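Curimby Voice and Presence Workshops: Frequently Asked Questions

What do the workshops cover?

Mostly the parts of speaking that don't involve choosing words. We work on pace, volume, pauses, eye contact and what to do with your hands. The Derese course is for people who speak in meetings. The Wuser course is for people who give prepared talks.

Which course should I take first?

If you sit in meetings most days and give a talk twice a year, take Derese. If you have a talk coming up in the next couple of months, take Wuser. You can take them in either order, and the second one is discounted.

I speak too fast. Can that be fixed?

It can be improved. Most fast speakers slow down for a minute and then drift back, so we practice on short passages of 300 words and time them. After a few rounds you start to hear the speed for yourself.

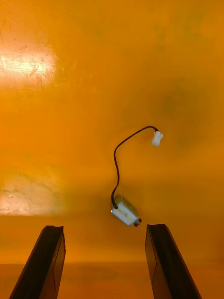
The same passage is used again in the last session. You keep both recordings and can compare them at home.

Will I be filmed?

Only if you agree. We use sound recordings for everyone and video for those who want it. Files are deleted at the end of the course unless you ask us to send them to you first.

How much eye contact is right?

It depends on the room and on who is in it. In a small meeting, try to finish a thought while looking at one person, then move on to another. Staring at the back wall is an old piece of advice that we don't teach – people in the front rows notice.

Who runs the sessions?

Njoroge Odera leads both courses. A second coach joins him when a group has more than eight people. 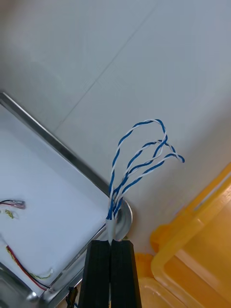 He also answers questions by email for two weeks after the last session. Please put the course name in the subject line so it reaches him.

Where do you meet?

Our rooms are on the second floor of the Dement building. Evening sessions start at 6:30 p.m. and the street door locks at 7, so call the office if you are running late.

What does it cost?

Derese is $300 and Wuser is $400. Private coaching for a team is $1000 for a full day, including the written notes each person gets afterward. We send invoices to employers on request.
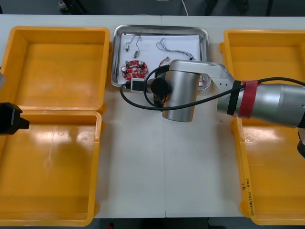 Can I switch to a later group if I have to miss a session?

You can move once at no charge, as long as you tell us before noon on the day of the session. The November groups are usually the fullest, so a move into one of those may mean a wait.

Do I need to bring anything?

Bring a notebook and, for Wuser, a talk you have given or plan to give. A rough outline is fine. Slides are not needed until the third session.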